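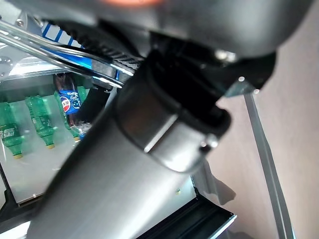 Shop > Keys & Synths > Amplification > Hunel Bisgaard Keyboard Amp

Hunel Bisgaard Keyboard Amplifier, 3-channel, 200 W

$299
In stock at the Cundberg store and for delivery

The Bisgaard is a combo amplifier for keyboards, drum pads and anything else with a line output. It has one full-range woofer, a horn-loaded tweeter and three input channels, each with its own volume and tone controls. It is made for rehearsals, small rooms, school music programs and players who want their own monitor on stage without relying on whatever the venue has in the cupboard.

It replaces the older two-channel Hunel combo that we sold for several years. The cabinet is slightly shallower and the handle has moved from the side to the top. If you have a cover for the old one, it will not fit.

What it does

Guitar amps are voiced to colour the sound. Keyboards and drum machines need a flatter response and more headroom in the bass, so that a piano patch still sounds like a piano when the left hand gets busy. The Bisgaard is voiced close to flat with all tone controls at noon. There is a small lift in the upper mids which helps in a band but can sound a bit forward if you are practising alone in a spare room. Turning the treble down a touch fixes it.

Rated output is 200 watts. That is enough for a rehearsal with a drummer who plays at a sensible volume, or a café or small hall gig. For a loud rock band, or outdoors, treat it as your own monitor and send the line out to the PA.

Channels one and two are stereo and take standard jacks. If your keyboard only has a single output, plug into the left side and the channel sums to mono by itself. Channel three takes a microphone or a line source through a combination socket, with a switch on the back to change between the two. Leave the switch on line unless you have a mic plugged in, as the mic setting adds a lot of gain and will be noisy with a synth.

The speaker itself is mono. Stereo effects such as rotary speaker and wide chorus patches will be folded together, and some of them lose a little of their movement. Players who care about this usually buy a second unit and use the link socket on the back, which passes the right side of the signal on to the second amp. Set the link switch to Stereo on the first amp and leave it on Mono on the second.

Controls and connections

Front panel: volume, bass, mid and treble for channels one and two; volume, bass and treble for channel three; master volume; headphone socket; power light.

Rear panel: mic/line switch, link switch, link output, balanced line out with ground lift, auxiliary input for a phone or music player, footswitch socket, mains inlet and power switch.

The headphone socket mutes the speaker but does not mute the line out. This is handy if you want to check a patch between songs while the singer is talking, but turn your keyboard down first or the audience will hear it too.

The auxiliary input goes straight to the master and skips the tone controls. It is fine for backing tracks and break music. There is no Bluetooth on this model.

The footswitch (sold separately) mutes all three channels. Any latching single-button footswitch with a standard jack will work, including most of the ones sold for guitar amps.

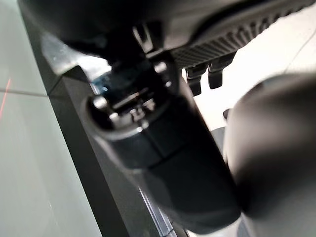
Matte black housing with a glossy rim around the opening.

Placement

The cabinet has an angled lower edge, so it can be used upright or tilted back like a floor monitor. Tilted back is usually better when you are standing at your keyboard, as the tweeter then points at your head instead of your knees. Keep the back of the cabinet at least a hand's width from the wall so the cooling vents stay clear.

There is a pole socket in the base. With the Hunel pole at its lowest setting the bottom of the cabinet sits 900 mm off the floor, a good height for a seated player or a classroom. We don't recommend going all the way up with this amp on a light stand, as the weight is towards the front. If the stand is going on carpet or a springy stage, use a sandbag on the back leg.

On a hollow stage the bass can build up and make everything sound woolly. Lift the amp onto a chair or a milk crate before you reach for the bass control.

Using it for more than keys

We sell quite a few of these to hip-hop and electronic acts who run a sampler or groovebox into channel one, a laptop into channel two and a mic into channel three. It works well for writing sessions and for small shows. Two cautions. First, heavily compressed beats with a lot of sub bass will push the limiter sooner than a piano will, and when the limiter is working hard the whole mix gets quieter, including the vocal. Pull the bass back a bit and you will get more usable volume. Second, there is no phantom power, so condenser mics that need it will not work unless you have a separate supply.

Electronic drum kits are also fine at moderate volume. Kick samples are the hard part. If the kit is going to be played loudly every week, look at one of our powered subs as well.

Acoustic guitar with a pickup can go into channel three on the line setting. Some passive pickups sound thin this way and are better through a preamp.

In the box

Amplifier
Mains lead
Printed manual
Rubber feet (fitted)

Audio cables, cover, pole and footswitch are not included. You will need a pair of jack leads for a stereo keyboard, and we suggest buying ones a little longer than you think you need.

Optional extras

Padded cover with pocket. The pocket holds the mains lead and a footswitch but is too tight for a sustain pedal.
Hunel speaker pole, steel, with locking pin.
Single-button mute footswitch.
Spare mains lead.

Care

Turn the master down before switching on or off. Let the amp warm up to room temperature if it has been in a cold van overnight, especially in winter, and wipe off any condensation before you plug it in. The covering can be cleaned with a damp cloth and a little dish soap. Don't use solvent cleaners on the front panel, as they take the lettering off.

If the amp shuts itself down during a gig, it is most likely the thermal cut-out. Turn it off, move it away from the wall or out of the sun, and wait until the cabinet is cool before turning it back on. If it keeps happening indoors at normal volume, bring it in.

Warranty and repairs

The Hunel warranty on this amp is three years on parts and labour, and one year on the speaker. Keep your receipt. Warranty work is done in our Cundberg workshop and there is no charge for assessment. Damage from running speakers with the wrong mains voltage, liquid spills and drops is not covered, but we can quote you for the repair.

Units bought from Utesance before June came with an older manual that has the link switch positions printed the wrong way round. Ask at the counter or by email and we will send you the corrected page.

Delivery and pickup

The Bisgaard ships in a double carton. Pickup from the store is free and usually ready the same day. Please bring photo ID and your order number. We can't leave amplifiers on a doorstep without a signature, so use a work address if you are out during the day.

Change-of-mind returns are accepted on unused amps in the original carton. A display unit is set up in the keys room if you would like to try it with your own keyboard first.

Filed under: Keyboard Amps, Powered Speakers, Rehearsal & Small Gig, Hunel

Page updated Sep 29, 2024 | © Utesance Music | Contact the store | Back to top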